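Workshop Tips: Planning Grasps on Long, Thin Parts

I love a planner that does its homework before the arm moves! These little habits save me whole afternoons in the Walavier shop.

Plan the approach along the long side of the part, then check the wrist view against the overhead one. Kumiko Onishi taught me to log both with the same clock, and it's a joy to scrub through them together. Keep 20 mm of clearance in the planner until the path looks clean, and save every setting by name.

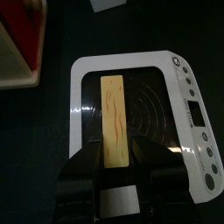
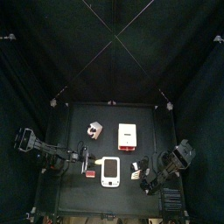 Can I run the planner without a depth sensor?

Two ordinary cameras will do if you calibrate them first, and redo it whenever one gets bumped.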